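Moving the kids into one room

We finished the big room swap in September, after talking about it for most of the winter. Both kids now sleep in what used to be our bedroom, we're in the old nursery, and the small room at the back is a study again. A few people have asked how it went, so I'm writing it down while I still remember.

The reason was work. I'd been doing my Skistellow contract from the kitchen table, and that was fine until the calls started running past school pick-up. Weronika was on night shifts every second week and needed a door she could close during the day. We looked at moving. Anything with another bedroom in Molside was well over what we could pay, so we stopped looking and got out the tape measure.

The front room is the biggest in the house and gets the morning sun. The nursery is narrow, with one decent wall. Our bed fits in it with 46 centimetres on my side and 21 on Weronika's, and she has pointed out the difference more than once. The wardrobe wouldn't go up the hall without taking the door off, so it stayed in the front room and the kids have it. Our clothes are in two chests of drawers from the Shahbazi second-hand place near the station. One has a drawer that sticks. I've rubbed candle wax on the runners and it's a bit better.

Painting took longer than the moving. The front room had been dark green since before we bought the house and it needed three coats to cover. I'd allowed a weekend. Weronika did the cutting in because her hand is steadier, and I did the ceiling, badly, then did it again. We slept in the lounge room for five nights on a fold-out I don't recommend.

We let the kids pick their own bedding, within a budget of $40 each for covers. The only rule was that it had to go through our washing machine. I had pictured something that would go with the walls. I've let that go.

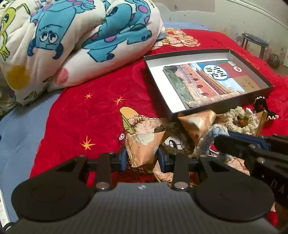
Monsters on the quilt, stars on the red blanket.

The first week of sharing was rough. The older one reads until late and the younger one can't sleep with a light on. We tried a clip-on lamp, then a torch, then moved the beds so the wardrobe stands between them and blocks most of the light. That worked best and cost nothing. Bedtimes are now staggered by half an hour, which means the younger one is usually asleep before the book comes out.

Mornings are easier than they were. They get each other up. I hear them talking at half past six, and as long as it stays at talking I leave them to it.

The study has a desk, a chair and a bookcase, and the printer sits on the floor until I put up a shelf. My mate Afshin Asadi lent me his stud finder and I still have it, sorry Afshin. I moved the Jestix modem in there as well and the wifi in the kitchen dropped out completely, so it went back to the hall. If you're planning something similar, check that before you drill holes for the cable. I have two holes to fill.

Things still to do: curtains with proper lining for the nursery, a hook for dressing gowns, the shelf. The old cot is in the garage and is going to my cousin once she has room for it. There's half a tin of the white ceiling paint left over too, if anybody local wants it.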